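Prandeo support notes: clearing fault 221 (false protective stop) on an outdoor base
Last revised March 2020

Fault 221 is logged when the forward scanner reports an obstacle inside the stop zone for more than 300 ms and the planner can't match it to the map. The base halts and the brakes close. On open routes the usual culprit is a reflective cap or a hard-edged shadow.

Before you start, press the emergency stop and fit the Uvley wheel lock. Don't reset from the tablet while anyone is in front of the base.

1. Download the log and find the first 221 entry. Later entries are repeats.
2. Open the forward view for that time and mark anything bright, thin or striped near the planned line.

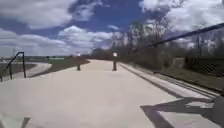
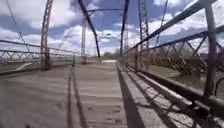

Bollards with light caps in the first view, railing shadows across the raised kerb in the second.

How far should the base be moved before it is restarted?

Push it back 3 metres along the route it came in on, then restart with the speed limit set to walking pace.

3. Set scanner filter 102 to "strict" and save.
4. Run the route again with one person walking beside the stop button. If 221 returns at the same spot, stop work and send the log to Skoson.

Filter 102 was added in the November release. Older Mujić controllers do not have it and must be updated first.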